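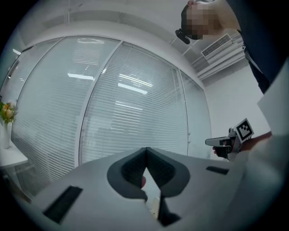
색이름은 상품 정보 가운데 검증이 가장 어려운 항목이다. 길이와 무게는 단위가 붙고, 재질은 혼용률이 붙는데, 색에는 판매자가 고른 단어 하나가 붙는다. 검은 손가락 두 개 사이의 좁은 틈으로 보이는 작은 물체 둘을 두고도 하나는 붉은 기가 도는 분홍, 다른 하나는 크림색이라고 적을 수 있지만, 이 기록을 읽은 사람이 같은 색의 도료를 주문할 방법은 없다. 붉은 분홍은 산호색으로도 연한 다홍으로도 불리고, 크림색은 아이보리, 바닐라, 오프화이트와 경계를 공유한다. 주변이 검정이나 회색이면 같은 표면도 더 밝게 지각된다. 이 글의 주장은 단순하다. 도료, 벽지, 직물처럼 이어 붙이거나 덧칠하는 것이 전제된 상품에는 색이름과 함께 측정값을 표기해야 하고, 그 측정값에는 측정 조건이 따라야 한다.

나는 실내 마감재의 보수용 자재를 조달하는 일을 해 왔다. 신축 현장에서는 색이름이 큰 문제를 일으키지 않는다. 한 공간에 들어가는 자재를 한 번에 주문하고, 같은 생산분으로 받고, 조금 다르더라도 전체가 똑같이 다르기 때문이다. 문제는 그다음에 생긴다. 벽 한 면의 모서리가 깨지거나 소파 좌판 하나를 갈아야 할 때, 기존 면과 새 면은 경계선 하나를 사이에 두고 나란히 놓인다. 사람의 눈은 떨어져 있는 두 색을 기억으로 비교하는 데는 서툴지만, 맞닿은 두 색의 차이를 찾아내는 데는 매우 예민하다. 색이름은 앞의 조건에서는 버티고 뒤의 조건에서는 무너진다.

이름의 문제는 두 층으로 나뉜다. 첫째 층은 분류의 해상도다. 일상어의 색이름은 서로 구별되는 수많은 색을 몇 개의 구역으로 나눈 것이고, 한 구역 안에는 나란히 놓으면 누구나 다르다고 말할 색이 여럿 들어간다. 분홍이라는 단어가 틀린 것은 없다. 다만 그 단어가 가리키는 구역이 보수 작업이 허용하는 오차보다 훨씬 넓다. 둘째 층은 상업적 작명이다. Gullovar의 실내용 도료 목록에는 흰색 계열만 13종이 있는데, 그중 절반 이상은 이름만 보고 노란 쪽인지 푸른 쪽인지 알 수 없다. 안개, 새벽, 모래톱 같은 단어는 분위기를 전달하는 데 쓰이며, 색상이 어느 방향인지, 명도가 어느 정도인지는 말하지 않는다. 판매를 위한 이름으로는 나쁘지 않을 것이다. 규격으로는 쓸 수 없다.

체계적인 색이름을 쓰면 된다는 반론이 있다. 기본색에 수식어를 붙여 선명한, 흐린, 밝은, 어두운 등으로 구분하는 방식이다. 이 방식은 작명보다 확실히 낫다. 적어도 두 사람이 이름만 듣고 같은 방향을 떠올릴 수 있다. 그러나 구역을 더 잘게 나누었을 뿐, 구역이라는 점은 그대로다. 구역의 경계 근처에 놓인 두 색은 거의 같으면서도 다른 이름을 받고, 구역의 양 끝에 놓인 두 색은 뚜렷하게 다르면서도 같은 이름을 받는다. 구역을 아무리 잘게 나누어도 이 성질은 사라지지 않는다. 이어 붙이는 자재에서는 두 번째 경우가 반품 사유가 된다.

색표집 번호는 실무에서 가장 널리 쓰이는 해법이고, 나도 매일 쓴다. 번호가 있으면 통화 한 번으로 주문이 끝난다. 그런데 번호는 특정한 인쇄물이나 도장 시편을 가리키는 주소이며, 시편은 물건이다. 물건은 변색된다. 사무실 창가에 꽂아 둔 색표집과 서랍에 넣어 둔 색표집은 같은 판이어도 몇 해가 지나면 맞지 않는다. 손을 많이 타는 쪽은 모서리부터 누렇게 변하고, 종이의 형광증백제는 빛을 받으면서 효과를 잃는다. 또 번호 체계는 회사마다 따로 있어서, 한 회사의 403번과 다른 회사의 403번 사이에는 아무 관계가 없다. 대조표를 만드는 사람들이 있지만 대부분은 가장 가까운 번호를 적어 둔 것이고, 얼마나 가까운지는 적혀 있지 않다. 가장 가깝다는 말은 거리를 알려 주지 않는다.

측정값은 이 문제들을 전부 해결하지는 못한다. 그래도 거리를 계산할 수 있게 해 준다. 실내 마감재라면 분광측색계로 표면의 분광반사율을 재고, 이를 정해진 광원과 관측자 조건에서 세 개의 좌표로 환산하는 방식이 이미 정착해 있다. 명도를 나타내는 축 하나, 빨강과 초록을 잇는 축 하나, 노랑과 파랑을 잇는 축 하나다. 두 시료의 좌표가 있으면 색차를 구할 수 있고, 색차가 있으면 허용 범위를 합의할 수 있다. 허용 범위를 벗어났는지에 대한 다툼은 측정 절차에 대한 다툼으로 바뀐다. 이쪽이 훨씬 짧게 끝난다.

측정 조건을 같이 적어야 한다고 한 데는 까닭이 있다. 세 좌표만 덩그러니 적힌 자료는 생각보다 쓸모가 적다. 최소한 광원의 종류, 관측자 시야각, 측정 기하 조건, 정반사광의 포함 여부가 함께 있어야 한다. 특히 마지막 항목을 빠뜨리는 곳이 많다. 유광 도막은 정반사광을 포함하고 재면 명도가 높게 나오고, 제외하고 재면 낮게 나온다. 같은 시편을 같은 기계로 재고도 두 값이 갈린다. 유광과 무광 도막을 각각 다른 방식으로 잰 자료를 한 표에 섞어 놓고 비교하면, 계산은 정확한데 결론은 틀린다. 나는 그런 표를 받아서 주문서를 쓴 적이 있고, 도료 한 통을 버렸다.

직물은 더 까다롭다. 기모의 방향, 조직의 요철, 시료를 접은 겹 수가 모두 값에 영향을 준다. 얇은 천을 한 겹만 놓고 재면 받침판의 색이 섞여 들어온다. Poltel에서 보내오는 직물 견본에는 몇 겹으로 접어 쟀는지가 적혀 있고, 결 방향을 바꾸어 가며 잰 값의 평균과 편차가 같이 적혀 있다. 표기 자체는 한 줄이다. 그 한 줄 덕분에 우리 쪽에서 다시 잰 값과 어긋났을 때 어디를 의심할지 정할 수 있다. 반면 Yuan의 벽지 자료에는 좌표는 소수 둘째 자리까지 적혀 있으면서 광원이 없다. 소수 자릿수는 정밀해 보이지만, 조건이 없는 자릿수는 검증할 수 없다는 점에서 안개나 모래톱과 크게 다르지 않다.
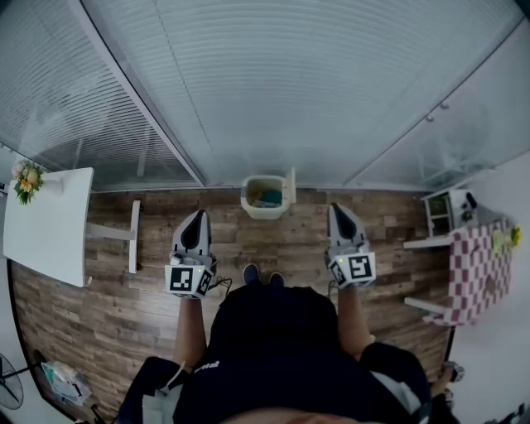

조건등색도 측정값 표기를 요구하는 근거가 된다. 두 표면의 분광반사율이 달라도 특정 광원 아래에서는 같은 색으로 보일 수 있다. 안료 조합이 다른 두 도료를 매장의 조명 아래에서 맞추었는데, 집에 가져와 창가에서 보면 한쪽이 불그스름하게 뜨는 경우가 여기에 해당한다. 이 현상은 회색과 베이지처럼 채도가 낮은 색에서 유난히 눈에 띈다. 그리고 실내 마감재의 대부분이 바로 그 영역에 있다. 광원 하나에서의 좌표만으로는 조건등색을 예측하지 못하므로, 적어도 주광 계열 하나와 실내조명 계열 하나, 두 조건에서의 값을 적는 것이 옳다. 욕심을 내자면 분광반사율 자체를 파일로 공개하면 된다. 가시광 영역을 일정한 간격으로 나눈 숫자의 나열일 뿐이라 용량은 문제가 되지 않는다. 받는 쪽은 자기 현장의 조명을 넣어 직접 계산할 수 있다.

실내조명의 색온도 역시 뒤로 미룰 항목이 아니다. 주거 공간에는 3000켈빈의 조명이 흔히 쓰이는데, 견본을 확인하는 자리는 대개 그보다 훨씬 푸른 빛 아래다. 푸른 빛 아래에서 고른 흰색은 거실에서 누렇게 보이고, 구매자는 도료가 잘못 왔다고 생각한다. 도료는 제대로 왔다. 견본을 본 조건이 사용 조건과 달랐고, 그 사실이 어디에도 적혀 있지 않았다. 이런 문의에 답하는 데 드는 시간을 합산하면 측정값 표기에 드는 비용을 넘을 것이라고 나는 짐작한다. 짐작이라고 쓴 것은 합산해 본 적이 없어서다.

화면으로 보면 되지 않느냐는 말도 자주 듣는다. 온라인 판매가 늘면서 상품 사진이 사실상 색 견본 노릇을 하고 있다. 그러나 사진의 색은 조명, 카메라의 화이트밸런스, 보정, 압축, 화면의 설정을 차례로 거친 결과다. 단계마다 오차가 있고, 마지막 단계는 판매자가 통제할 수 없다. 화면 색은 실제와 다를 수 있다는 문구가 거의 모든 상품 페이지에 붙어 있는데, 나는 이 문구를 정직한 고지로 보지 않는다. 다를 수 있다고 쓸 정도로 문제를 알고 있다면, 무엇과 얼마나 다른지 판단할 기준값을 같은 자리에 적을 수 있다. 기준값 없는 고지는 책임의 위치만 옮긴다.

비용에 관한 반론은 진지하게 다룰 만하다. 분광측색계는 싸지 않고, 교정도 주기적으로 받아야 한다. 소규모 공방에서 천을 염색해 파는 사람에게 이 장비를 요구하는 것은 무리다. 그래서 표기 의무의 범위를 좁혀야 한다고 본다. 첫째, 추가 구매나 부분 보수가 예정된 상품군으로 한정한다. 벽용 도료, 벽지, 바닥재, 줄눈재, 가구용 직물과 가죽, 보수용 필름이 해당한다. 의류와 소품은 뺀다. 둘째, 생산분마다 다시 재는 대신 기준 시편의 값과 사내 허용 색차를 적도록 한다. 앞서 말한 품목의 제조사 대부분은 출하 검사 과정에서 이미 색을 잰다. 재고 있는 값을 밖으로 내보내지 않을 뿐이다. 새로 드는 비용은 라벨의 한 줄과 자료실의 파일 하나다.

허용 색차를 공개하라는 대목에서 제조사의 반응이 차가워지는 것을 여러 번 보았다. 이해는 한다. 숫자를 적는 순간 그 숫자를 넘긴 제품은 불량이 된다. 지금은 넘긴 제품도 색이름이 같으므로 정상품이다. Melter의 줄눈재를 예로 들 수 있다. 우리가 연회색 한 품목을 생산분을 달리해 7회 주문했고, 매번 같은 조건으로 굳혀 쟀다. 값이 흩어진 폭은 타일 줄눈처럼 가늘고 길게 이어지는 면에서는 눈으로 보일 정도였다. 그렇다고 이 제품이 나쁘다는 말은 하지 않겠다. 시멘트계 줄눈재는 물의 양과 양생 조건에 따라 색이 움직이고, 우리 쪽 시편 제작에도 편차가 있다. 내가 문제로 삼는 것은 그 폭이 제조사가 정상으로 보는 범위 안인지 밖인지를 물어볼 근거가 없다는 점이다. 질문을 하려면 기준이 있어야 한다.

색차 공식의 선택도 합의가 필요하다. 좌표 사이의 직선거리를 그대로 쓰는 오래된 공식은 계산이 쉽지만, 채도가 높은 영역에서 차이를 실제 지각보다 크게 평가하는 경향이 있다. 후속 공식은 이를 보정하는 대신 식이 길고 보정 계수의 설정에 따라 결과가 달라진다. 현장에서는 두 공식의 결과가 단위 없이 섞여 다닌다. 어느 쪽을 쓰든 공식 이름을 적으면 해결되는 일이고, 좌표가 공개되어 있으면 받는 쪽에서 다시 계산할 수도 있다. 나는 새 공식을 선호하지만 이것을 의무의 조건으로 내세울 생각은 없다. 이름이 적힌 낡은 공식이 이름 없는 새 공식보다 쓸모 있다.

측정값이 있으면 눈으로 보는 검수가 필요 없어진다는 식의 주장에는 동의하지 않는다. 광택, 질감, 무늬의 크기는 좌표에 들어가지 않는다. 좌표가 거의 같은 무광 도막과 반광 도막을 나란히 놓으면 누구라도 다르다고 한다. 펄이나 금속 안료가 들어간 표면은 보는 각도마다 값이 달라서 한 방향의 측정으로는 기술되지 않는다. 자연 목재처럼 한 장 안에서 색이 변하는 자재에는 평균값이 별 의미가 없고, 차라리 범위를 적는 편이 낫다. 측정값은 후보를 좁히고 분쟁을 정리하는 데 쓰는 도구다. 마지막 확인은 사용 장소의 조명 아래에서, 실제 시공 방향으로 놓고, 사람이 해야 한다.

시간이 지난 면을 보수할 때는 사정이 더 복잡하다. 벽은 햇빛과 조리 연기와 손때로 변한다. 출하 당시의 값을 정확히 안다고 해도 지금의 벽과 맞는 것은 아니다. 이 점을 들어 기준값 공개가 무의미하다고 말하는 사람이 있는데, 결론이 거꾸로다. 출하 당시의 값을 알아야 현재의 값을 재서 얼마나, 어느 방향으로 변했는지 알 수 있다. 변화의 방향을 알면 조색을 할 때 무엇을 얼마나 넣을지 출발점이 생긴다. 기준값이 없으면 매번 처음부터 맞추어야 하고, 원래 색과 현재 색 가운데 어느 쪽에 맞출 것인지 고객과 상의할 재료도 없다. 한 면만 칠할 때는 현재 색에 맞추고, 방 전체를 다시 칠할 때는 원래 색으로 돌아가는 것이 보통의 선택인데, 둘 다 숫자가 있어야 주문이 가능하다.

표기의 형식에 대해서도 적어 둔다. 라벨에는 상품 색이름, 제조사 번호, 세 좌표, 광원과 관측자, 정반사광 포함 여부, 허용 색차와 공식 이름이 들어가면 된다. 글자가 작아도 상관없다. 두 번째 광원의 값과 분광반사율은 자료실에 두고, 단종된 품목의 자료를 지우지 않아야 한다. 마지막 조건이 의외로 중요하다. 보수 수요는 단종 이후에 몰린다. 제조사들은 목록을 개편하면서 옛 품목의 페이지를 없애 버리고, 그때부터 그 색은 누군가의 벽에만 남는다. 파일 하나를 서버에 남겨 두는 비용과 벽 한 면을 통째로 다시 칠하는 비용을 비교하면 어느 쪽이 부담해야 하는지는 분명하다.

색이름을 없애자는 말은 하지 않았다. 이름은 고르는 단계에서 필요하고, 좌표를 읽으며 벽지를 고르는 사람은 거의 없을 것이다. 내가 요구하는 것은 이름 옆의 한 줄이다. 제도가 움직이기 전이라도 구매하는 쪽에서 할 수 있는 일이 있다. 견적을 요청할 때 기준 시편의 좌표와 측정 조건을 함께 달라고 적으면 된다. 담당자가 값을 모른다고 하면 품질 부서에 확인해 달라고 한 번 더 적는다. 내 경우에는 두 번째 요청에서 답이 오는 일이 많았고, 받은 값은 시공 도면과 같은 폴더에 넣어 둔다. 도료가 조금 남으면 작은 판에 칠해서 뒷면에 생산 번호를 쓰고, 빛이 들지 않는 봉투에 보관한다.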